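Offene Werkstatt bei Lotero: Notizen zur Greifvorführung

August 2025

Lotero hatte zur offenen Werkstatt eingeladen, Anmeldung per Formular, Einlass in Gruppen zu je 11 Personen. Mich interessierte nur eine Station: Manipulation auf dem Tisch mit Zweifingergreifer und Kamera am Handgelenk. Den Rest (Fördertechnik, ein Stand von Brosham mit Kabelschleppketten) habe ich im Vorbeigehen mitgenommen.

Vorab gab es einen kurzen Vortrag zur Datenbasis. Das gezeigte Modell wurde nach Angabe des Referenten mit 647 ferngesteuerten Durchläufen nachtrainiert, davon 149 mit Schüsseln und anderen offenen Gefäßen. Die übrigen verteilen sich auf Kisten, Becher und Tücher. Eine Aufschlüsselung nach Fehlschlägen wurde nicht gezeigt. Auf Nachfrage hieß es, sie werde im September nachgereicht.

Technisch ist der Aufbau konventionell. Das Bild der Handkamera geht zusammen mit den Gelenkwinkeln in die Regelung, Tiefendaten werden nicht verwendet. Damit hängt beim Anfahren eines Gefäßrandes viel an der Kontur im Bild. Kunststoff, der etwas Licht durchlässt, ist für so ein Verfahren kein dankbares Material, und die Finger verdecken im Nahbereich genau den Teil der Schüssel, auf den es ankommt.

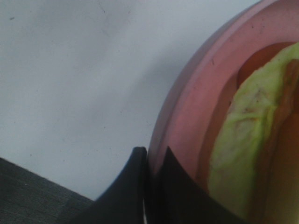 Handkamera, Nahbereich: rechter Finger am Rand der rosa Schüssel.

Für die Bewertung des Griffs ist die Eintauchtiefe entscheidend. Greift der Finger zu flach, rutscht der Rand beim Anheben durch. Greift er zu tief, kommt er mit dem Inhalt in Kontakt. Laut Vortrag liegt der Sollwert bei 11 mm unter der Oberkante, die Toleranz wurde nicht genannt. Ich hätte hier gern eine Kraftmessung gesehen. Der Motorstrom dient als Ersatzgröße, was bei weichem Kunststoff eine recht grobe Schätzung ergibt.

Zweites Thema war das Verhalten bei großen hellen Flächen. Ein weißer Tisch liefert kaum Merkmale, ein weißes Gehäuse darauf macht es nicht besser. Die Belichtungsautomatik orientiert sich an der Fläche, und die schwarzen Finger laufen fast zur Silhouette zu. Verwertbar bleiben Kanten und feine Strukturen wie ein Lochraster, solange die Auflösung reicht.

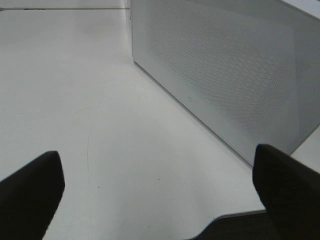

Die Auflösung wird vor der Verarbeitung allerdings deutlich reduziert. Ein feines Muster kann dabei verschwinden oder Moiré erzeugen, und dann bleibt nur noch der Umriss. Lotero will das mit einem zweiten Bildausschnitt in voller Auflösung lösen, der dem Greifpunkt nachgeführt wird. Die zusätzliche Latenz wurde mit fast 6 ms angegeben. Das halte ich für vertretbar, solange die Regelung nicht schneller getaktet wird.

Offen blieb für mich die Kalibrierung zwischen Kamera und Greifer. Wie oft sie wiederholt werden muss, konnte man am Stand nicht beantworten. Die Folien sollen an alle Angemeldeten verschickt werden, ich trage die Werte dann hier nach.

Neueste Beiträge
Savchuk-Regler: Totzeit sauber messen
Prosetti-Getriebe nach einem Jahr Dauerbetrieb
Handkamera kalibrieren mit Schachbrettmuster
Kabelführung am Handgelenk, zweiter Versuch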